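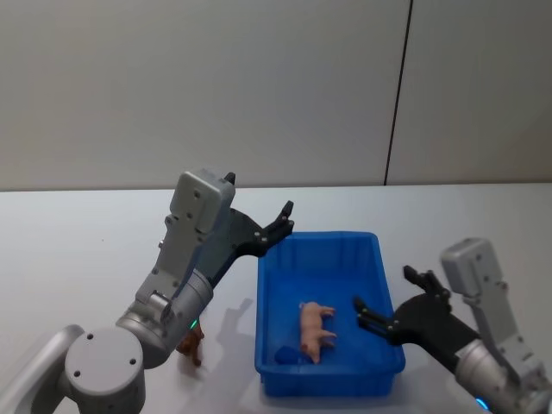 What does Rudoline lend, and to whom?

Rudoline lends trays and small play figures to nurseries, infant schools and speech therapy practices, by the term or by the year.

About Rudoline

Rudoline is a lending company based at Manurung House in Titby. Our business is small-world play: the farm animals, people, fences, boats and other little things which children set out, move about and talk over with one another. Each set is delivered with the trays in which it is to be used, together with a contents card and a short booklet for staff. At the end of the loan the set comes back to us, where it is checked, cleaned, made up again and put on the shelf for the next borrower.

The company was founded by Britta Sauerland and Rainer Rieger, who had worked together in nursery education before setting up on their own. Their first sets were made up in a spare room from figures they had bought themselves. The company moved to its present address in December 2011 and has remained there. It is still owned by its two founders. Mrs Sauerland is responsible for the content of the sets and for our work with schools, and Mr Rieger for the stores, deliveries and accounts.

What we lend

The catalogue holds 454 sets. They are arranged by subject (farm, woodland, harbour, street, kitchen, weather and so on) and, within each subject, by the number of children who will be sharing. The smallest is a single tray with a handful of figures, intended for one child and one adult. The largest fills six trays and is meant for a whole class working at several tables.

The farm sets are borrowed more than any others and are kept in greater numbers. Every farm set contains at least one pig. Borrowers occasionally ask for a set without one and we are glad to arrange this when the order is placed. Cows, sheep, horses and hens are supplied in adult and young forms where the makers offer both. We do not mix scales within a tray: a hen should not be taller than the sheep beside it, and a set in which this has gone wrong is withdrawn until the figure has been replaced.

A second group of sets, which appears in the catalogue under the name Romance, has been prepared for storytelling with older infants. It contains castles, towers, kings and queens, travelling musicians, a bridge and a number of horses with riders. The name refers to the old tales of adventure from which the stories in the booklet are taken. Teachers have found it useful to know this before showing the catalogue to a class.

The trays

We lend trays with all our sets and ask that they be used. A tray gives a child a place to work in which the edges are plain to see, and it keeps small things off the floor. It may be carried from one table to another without being emptied, and at the end of a session it may be set on a shelf just as it stands, so that the farm or the harbour is still there the next morning.

Our standard tray is rectangular, with low sides. Low sides matter to us. A child who is seated should be able to see into every corner and to reach a figure without kneeling on the chair. Deeper boxes are good for storage, and we use them in our own stores, but they are poor places in which to play.

Trays are supplied in several colours. Blue is usual for harbour and river sets and is often requested for the others as well. Staff who are working on the names of colours may wish to choose a tray and figures that differ strongly, a pink pig in a blue tray being the kind of pairing that very young children pick out at once. Those working with older children on careful looking may ask for the opposite, with some figures or objects close in colour to the tray itself. The booklet suggests games for both.

For speech and language work we advise beginning with two objects in the tray and no more. The adult names each in turn, the child finds it, and a third is added only when the first two come easily. Marion Baxter, who wrote this part of the booklet, spent many years in a speech therapy practice before joining us and continues to advise on all sets intended for therapy. Her notes on words of place (in, on, behind, next to, in the corner) are sent free of charge to any borrower who asks for them.

How a set is looked after

On its return each set is opened on a clear table and its contents are compared with the card. Figures are taken out of the tray and examined for cracks, sharp edges and teeth marks. Any that are damaged are put aside and are not sent out again, however slight the fault. The remainder are washed in warm water with a mild soap, rinsed and left on racks to dry overnight. Trays are washed separately. The ribs and corners of a moulded tray hold sand and glitter very well, and are gone over with a soft brush.

When everything is dry, the set is made up again and the card is signed and dated by the person who packed it. A second member of staff then looks over the tray before the lid goes on. Should a borrower find that something is missing, we can tell from the card who packed the set and when, and a replacement is posted the same day if we have one.

We keep 600 spare figures in a separate store for this purpose. They are not lent. Where a figure is no longer made, we offer the nearest match from the spares and correct the card, and the borrower is told of the change.

Lost and broken figures

Small things are lost in schools, and our terms allow for it. No charge is made for up to 2 figures in each loan. Beyond that we ask for the cost of replacement at the price printed on the card. Broken figures should be sent back with the rest and are not counted as lost. We ask borrowers not to mend them with glue.

Items which do not belong to us are often found in returned trays. Buttons, hair slides, marbles and parts of other toys are kept for one term, and may be claimed by telephone or in writing.

Our staff

Ida Schwerdtfeger is in charge of the stores. She joined the company as a packer and has drawn up the present system of cards, which replaced a single ledger. Enquiries about the contents of a particular set should be addressed to her and should give the set number.

Severyn Moroz looks after deliveries and collections and is the person most borrowers will meet. He can exchange a damaged tray at the door, without an appointment, provided the stores have been told the day before.

Two further members of staff work in packing and cleaning, and an additional packer is taken on each summer, when most of the sets are on our own shelves at once.

Visiting Manurung House

Borrowers are welcome to see sets before choosing them. A room on the ground floor has been fitted with tables at adult height and at child height, and any set in the catalogue that is not out on loan can be laid out on request. Visits last one hour. Children may come with their teachers or parents, and may use the trays during the visit. We regret that the upper floor, where sets are washed and stored, is open to staff only.

Manurung House stands behind the Titby public library and shares its car park. There is a step at the front entrance. The side entrance is level, and the bell is answered during opening hours.

Membership and loans

Schools, nurseries and practices pay one yearly fee, according to the number of sets they expect to have at any time. Childminders may join at a lower rate. A loan runs for one term and may be renewed twice unless another borrower has reserved the set. Delivery and collection are included for all addresses within the county. Members further away may use our postal service, which is limited to single-tray sets.

New sets are added when a subject has been asked for by several members and a suitable range of figures can be found. The most recent addition, Set 454, is a small farm tray for use by one child and one adult. It was first lent on 16 February 2019. Set 453, a harbour tray with a ferry and two fishing boats, is available in the standard size and in a half size for narrow tables.

Suggestions for future sets are read by Mrs Sauerland, who replies to all of them. They may be left at the front desk or sent by post to Rudoline, Manurung House, Titby. Catalogues are sent on request, and a large-print edition is available.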